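The shelf on the desk

Small homes, small desks, and the wire rack that is supposed to sort it all out

Zuweira Antwi

2/27/22

Sunday, and the desk is clear. Took all morning. Well - most of the morning, there was toast.

I should say where I started. A white desk, rounded corners, bought in December because the old one had a sharp edge and I had a hip. Lovely thing for a week. Then post. Then mugs. Then the charger for a phone I no longer own, a banana, another banana, a jar of buttons. By the new year I was working on my knees with the laptop on a cushion.

So, desks. Why do they fill up? Asked around in Rostville, where everyone seems to be working at a table meant for something else, and got the same answer in different clothes. A flat thing near a door gets stuff put on it. Make it white and it gets more, or looks as if it does. White shows everything. Crumbs, biro, the ring under a cup.

The fix everyone pushes at the moment is a rack. Not drawers, drawers are where things go to be forgotten. A rack, open at the front, mesh sides, two levels. Kakari, the little homeware shop behind the bus station, has had them in the window since the winter and can't keep them in. Black wire, mostly. You can see through it, which sounds like a small point. It isn't. If I can see the banana I eat the banana.

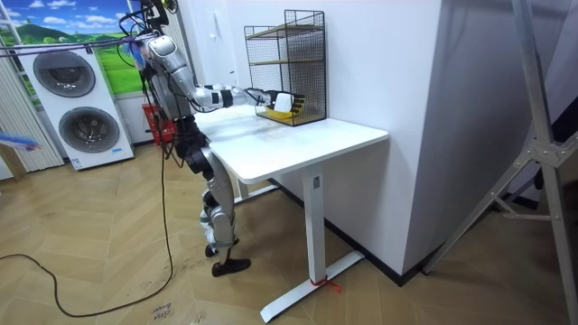 Where it goes matters more than which one you buy. Back corner, hard up against the wall. I had mine in the middle for 2 weeks and kept knocking it with my elbow, and every knock sent the top shelf stuff sliding down behind. In the corner it loses you the bit of desk you never used anyway. Open side towards you. Obvious, yes, but I have been in two houses this month where it faced the window.

Then the levels. A wooden board across the top tier is worth having, as mesh on its own is no good for small things. Pens poke through. Rubbers vanish. The bottom level takes what you reach for most - your hand goes in low and straight without lifting over anything. Lunch things, in my case. Anything you grab without looking.

Top is for things that stay put. Stapler. The good scissors. A plant if you must, but it will drip on the lower shelf and then you will be cross with the plant.

Lumenta, who do mail order and have a catalogue as thick as a loaf, sell one with a lid. Tried it. Sent it back. A lid is a second desk top and you know what happens to those. By the Friday there was post on it.

Trays next. Cheap, shallow, a bit see-through, any colour. The idea is that the tray holds the loose things for one job, so when you need the space you move the tray and not eleven bits of this and that. Mine is yellow because yellow was left. I have come round to it, it is easy to spot under paper. Keep it to one on the desk top at a time. Two trays breed.

And eat at the desk if you eat at the desk. I gave up pretending. The trick is a set place for food, so that fruit doesn't end up under a folder until it is a smell. Some people hang a bowl. Some keep it on the rack. I put mine out on the bare desk at 10 and it has to be gone by lunch, that's the whole rule.
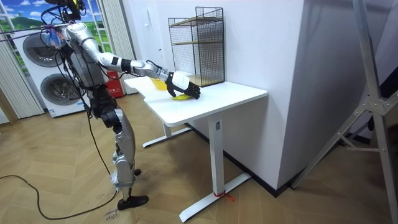 Legs, quickly, becuase I nearly forgot them. A metal frame with a single upright and a long flat foot is much kinder than four legs at the corners. You can sweep past it. You can get a knee in. Cables can be strapped up the column with any bit of ribbon or tape you have lying about, and then they are off the floor and out of the hoover. Mine has a freezer bag tie on it. Looks awful, works fine.

Floors too. Pale wood is forgiving about dust and not at all about desk feet being dragged. Lift, get a friend for the other end. Felt pads if you can be bothered. I couldn't, and there is a scratch the length of my arm by the radiator.

The keeping up is the hard part of course. At Asum, the shared workroom over the dry cleaner's, there are 171 members and they all hot desk, so everything has to come off at the end of the day. They do it in 5 minutes with the radio on. Rack filled, tray lifted, top wiped with a damp cloth, no spray. I have copied it at home. Most nights. Some nights. The mug is still a problem and I havent found a shelf for it yet.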